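To: Clillivora practice list
Subject: Re: tails, spacing, and which pad to order for March
Date: Friday, December 15, 2023

Quick one before I lose the room. Answering the long message from earlier in the week, quoted bits below, my bits in between. Sorry for the order, I'm typing with one eye on the clock.

> We have been going back and forth here over interrupted versus running
> for the first block. My feeling is that people who start on a running
> stitch never learn to tie a decent knot, because they only tie at the
> ends and by then they are tired. The other half of the room says
> interrupted is boring and everybody quits halfway down the cut.
> Where do you all stand?

Interrupted first. Every time. Boring is fine. You get a fresh knot each bite, and if one is lousy you cut it out and the rest of the line doesnt care. With a running stitch one slack loop and the whole thing is slack.

Running comes in the second block for us, and only on a cut they've already closed once the other way on a fresh pad. They moan. Then they see how much quicker it goes and stop moaning.

> Second thing. Spacing. Our old handout says to measure and mark with a
> pen. I hate the pen. It bleeds into the surface and then you are
> sewing to dots and your eye learns nothing.

Agree on the pen. We dropped it. What we do now: put one in the middle, one halfway each side, then fill. Or just walk down from the top and keep looking back up at the last knot before you take the next bite. The looking back is what fixes it. When the line is even you can tell from across the room, and you can tell if somebody rushed the last couple.

Four in a row, black on pink, tails left long enough to grab:

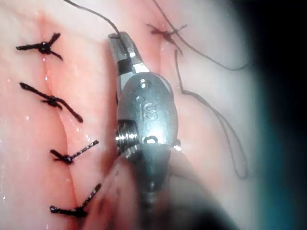

Mamier. Tails are the part I'd argue with. We cut ours shorter and all to one length, and it stops the next throw from picking up the last one's ends. Long tails look friendly until you have caught one in a loop and pulled the neighbor's knot half open. I'd also say put the knot to one side of the cut, the same side all the way down, and mark people down when it wanders. Other than that, no quarrel with interrupted first. Our bench at Felunwood has done it that way from the start and I wouldn't go back.

(That was pasted in from the side thread, with permission, so it's all in one place.)

My answer on the tails: fair for people who are past the first block. For beginners I still want them long. A knot trimmed close on a wet pad is hard to find again, and if it slips you've got nothing to pull. So long at first, then trim the lot at the end of the session once it's been looked over. As for knots to one side, yes. Should've put that in the handout years ago. Adding it.

> Third, thread color. Someone here wants to go to blue because it is
> easier on the eyes. I think black is fine on anything pale. Opinions?

Black. On a pale pad under a bright light nothing else shows as well. Blue is ok on the darker pads but goes muddy when the pad is wet and you get a lot of shine. If you're stuck with shine, move the lamp before you change the thread. Low and from the side. We lost most of an afternoon to glare last March and it was just the lamp.

> Fourth and last. The Chamoun pads versus the old ones. We have a few
> of the new ones left and I need to know whether to put in for more.
> The people who like them really like them. The rest say the surface
> drags.

OK this is the one I wanted to get to.

We've been through a box of 100 of the Chamoun ones. Catalog number 2319 if you're ordering, check it, they changed the list once already and we got sent the thin ones. Likes: the surface gives a bit when you go in, and the edges of a cut sit up slightly so you have something to bring together. Old pads, the edges just lay there flat and you could sew a terrible line and it would look alright. On these a bad bite shows right away, one edge rides over the other.

Dislikes: yes it drags if it dries out. Keep it wet. We give ours a splash at the start and again between cuts. A damp cloth over it at lunch. If you skip the cloth it's junk by the afternoon, goes tacky on top, and thread squeaks through it and people start yanking.

Also it tears if you take too small a bite. I count that as a plus, they count it as a minus.

What I'd do with a pad: 2 cuts, across, one above the other, with a decent gap. Close the lower one first and leave the upper one open till that's done. Reason is the loose end. It has to go somewhere, and if you've already got a row of knots up top it'll find them. With the upper cut still open the tail can flop wherever it likes and you just sweep it back down.

Don't cut both too close to the edge of the pad either, the ends gape. And watch for stray pokes. A needle rested point down while somebody thinks leaves a little nick, and then next session someone asks if they're supposed to close that too.

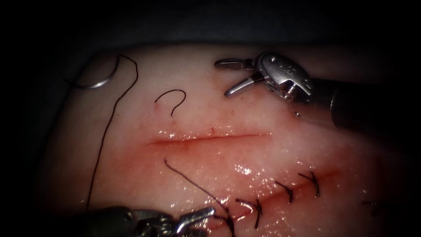
Upper cut still open, black thread in hand at the lower one.

Drape: dark. Please. We had a white one for a while and everything washed out, pad and all. Dark cloth all round and the pad is the only thing you look at. Any old dark cloth, it doesn't need to be the proper stuff, but hem it or you'll be picking fluff out of the cut.

Length of thread, somebody asked off list. Shorter than you think. If you're doing interrupted, cut enough for 3 stitches and then take a new piece. Yes it wastes a bit. Less than you waste untangling. People always start with a huge length because they don't want to stop and reload and then spend the time hauling it through hand over hand, and the last foot gets caught under the drape.

Throws: we do a double then singles, alternate direction, lay them flat. If it stands up off the surface like a little post it's a granny and it'll walk. Redo. Don't let them put another throw on top and call it safe.

Oh and needles, we're nearly out of the mid size curved, if any bench has spares before the break please shout. Will swap for thin pads, of which I have far too many, see above.

So for the March order: I'm putting in for more of the Chamoun, thick, black thread, no blue. If Felunwood wants to go in on the same order to save on shipping, tell me by the end of next week and say how many boxes. Otherwise I send it as is.

Handout changes so far: pen marks gone, knots to one side, long tails in block one and trimmed at the end, keep the pad wet. If I've missed somthing reply on list, not to me, or I'll lose it.

Have to run, they want the room.

--
Clillivora practice list
Reply goes to everyone. Trim your quotes.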